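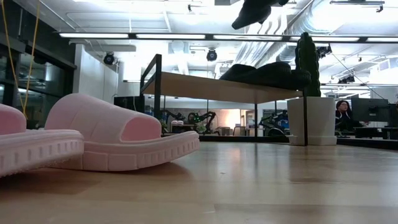
FOR IMMEDIATE RELEASE

Truden Questions the Price of the Puffy Slide

CISGATE, 11 February 2022 – Consumer group Truden today published its guide to slide sandals, and it does not share the footwear trade's excitement. The group looked at 162 pairs on sale in Cisgate shops and found plenty of big claims about comfort with very little to back them up.

"A thick sole is a thick sole," said Mireille Khalaf, who wrote the guide. "If a seller says it will fix your back, ask who tested it and on how many people. We asked. Only seven sellers wrote back, and none sent us a study."

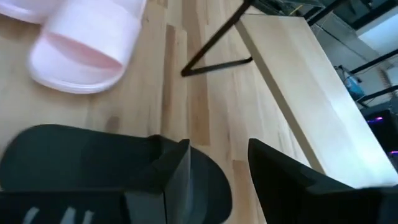 Photo: Truden

The guide is cool on color pricing too. Pale pink slides often cost more than black ones of the same shape, and Truden could find no reason for it on the label. Words such as "cloud" and "recovery" get a page to themselves. The group treats them as advertising until somebody shows otherwise.

Pruvorska, a chain that sells slides under its own Urio label, has promised clearer tags by April. Truden says it will believe that when the tags are in the stores.

Readers are advised to try on both feet, walk on a hard floor and keep the receipt. More than 250 printed copies of the guide are free at the Truden office, one per household.

Press contact: Mireille Khalaf, Truden press desk, extension 1133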